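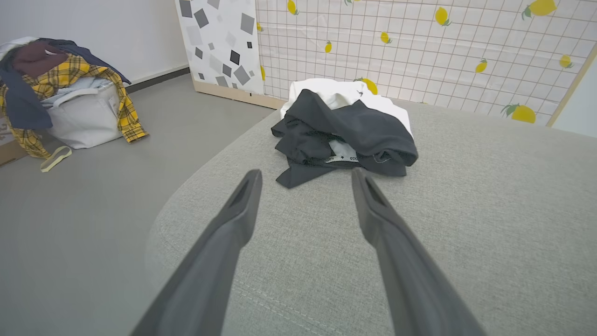

The two fingers of the gripper, open in front of clothes at the Nandau folding station.

March
By the Eltthorpe workshop desk

Folding cell gets a fixed routine for its gripper and wrist camera

The laundry cell at Nandau in Eltthorpe has a new maintenance plan, and the work on it began this month with the part that touches the clothes: the gripper. The team has written down for the first time how the fingers should be inspected, cleaned and set again before the arm is allowed to go back to folding.

Until now the cell was looked after when something went wrong. A garment slipped, or the arm closed beside the edge of the cloth, and only then somebody opened the tool box. In January the station was stopped 2 times for this cause. The second stop lasted most of a morning, and the reason was small – one finger had moved a little on its mount, so the tips did not meet at the same height.

Under the new plan, the fingers are checked every 700 cycles. The technician brings the arm to its service position, switches off the drive and looks first at the tips. Each tip has a long slot, and fibers from towels and knitwear can collect there. They are removed with a soft brush, never with compressed air, as the air carries the fibers toward the camera on the wrist. After this the mounting screws are tightened, and the opening is measured with a gauge made in the workshop.

The camera comes next. It sits close behind the fingers and has to see both tips at any time. The lens is wiped, and a test view is compared with a stored one. If the tips appear in another place than before, the calibration must be done again. It takes 41 minutes when no parts have to be changed.

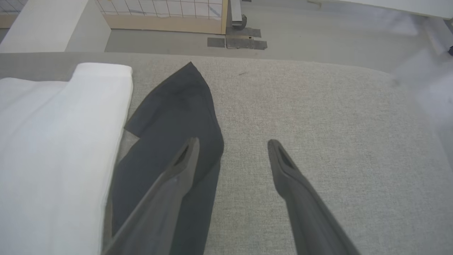 Dark cloth is the harder test

After each service the arm works through a short trial on the padded gray surface, with dark and white pieces laid near each other. The white ones seldom make trouble. On dark cloth the folds are more difficult for the camera to separate, and a finger that stands slightly wrong will come down on top of the garment where it should go to the edge of it.

Light is also part of the setup. Strong light on one side of the surface makes the gray look almost white, and the lamps will therefore be turned and dimmed before the next trial. The covering itself is brushed clean of lint at the end of every shift.

The spare fingers are ordered from Harawira, and the control software remains the Ritex version which the cell has used from the beginning. The counter showed 2,438 cycles when the plan was started. The team will keep a paper log beside the cell until summer and then decide if the interval can be made longer.

Related items
Ritex update changes the stop button menu
Harawira moves its spare parts store
Eltthorpe workshop: new hours for tool lending
How Nandau sorts the wash before folding

Last updated: March, 4:15 p.m.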